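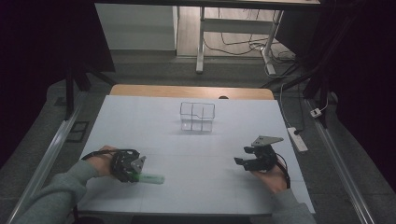

Markers and pens: where they live from May

Dear all,

The supply corner on the second floor of the Ginberg building has been a small problem for a long time, and many of you wrote to us about it. Thank you for these messages. We read all of them, also the angry ones.

In April we emptied every drawer, every mug and every box in the shared rooms and put all the writing things together on one table. The total was 758 pieces. This number includes pencils, ballpoint pens, highlighters and markers, but it does not include the personal pens on your desks, which we did not touch. We tested each marker on scrap paper with three short lines. If the third line was still pale, the marker went away. Many green ones were in good condition, and the black ones were mostly finished. I think everybody takes the black first.

From May we use clear plastic containers with a divider, so each one has two compartments. The rule for them is simple. Markers for the whiteboard go on the left side, and markers for paper and cardboard go on the right side. Please look at the word on the marker before you put it down, because the two kinds can look very similar. Last winter a permanent marker was used on the big board in the Jarov room, and we needed two evenings and a lot of alcohol cleaner to remove a drawing of the parking plan. A weak shadow of it you can still find near the corner.

We ordered 40 containers. Each meeting room receives two, the workshop receives six, and the rest will wait in the tall cupboard next to the copy machine. If your team wants one for its own table, write to the office address with your room number. It is not necessary to explain why you need it.

Some small requests:

Put the cap back until you hear the click.

Lay the markers flat when you store them for the night. When they stand with the tip up, the ink goes slowly down and the next person gets a dry line.

Do not put scissors or knives in these containers. They scratch the plastic, and somebody can cut a finger.

If a marker is empty, throw it away. Please do not return it to the container with good hopes.

We also changed the supplier. The old one, Akbari, was friendly and fast, but sold only in large mixed packs, and so we always had too much orange. The new one is Flarko, where we can order by color. The first delivery has 34 packs, most of them black and blue. Refill ink is possible for the whiteboard type, and we will try it with one room before we decide for the whole building.

The old mugs are washed and stand in the kitchen on the lower shelf. If one of them is yours, take it home before the end of May. After this date they belong to the kitchen and you may drink from them, although the one with the blue stripes has still a little ink at the bottom.

Questions about the cupboard key go to the front desk, between 9 and 4.

The office team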